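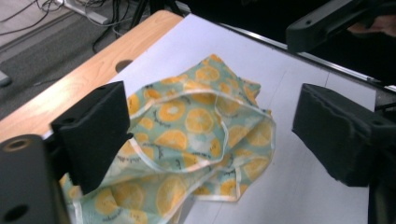 Handout 2: citrus print with white piping, crumpled

Welcome back, everyone, and thank you for bearing with me over the long reading last time. We carry on at Sutcliffe with small textiles, the awkward bits and bobs that never sit nicely in a drawer. Do bring something crumpled of your own in November - an apron, a bag, a baby's bib, whatever you have at home.
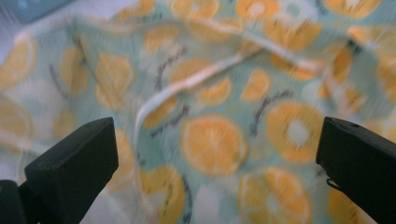

Finding the edge is where I always ask people to begin, and I'm afraid I do go on about it. Spread the cloth with the flats of your hands and don't tug. A busy print is a nuisance at this stage, as your eye follows the pattern and loses the shape. With orange slices scattered all over the cloth like this, I would forget them altogether and look for the pale strap or cord running across, then work outwards from there until you meet a seam.

Once you have your edge, follow it round slowly with a fingertip, easing out each fold as you come to it, and only then think about halves and thirds.

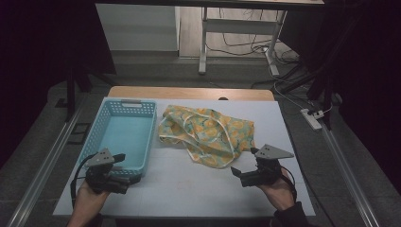

If the piece has a curve in it, fold the curve inwards so that the outside of your bundle is straight. Smooth it once, turn it over and stand it upright in the basket with the fold at the top.

For next time: please read the Nutholm notes, section 2, and fold one item twice, in two different ways.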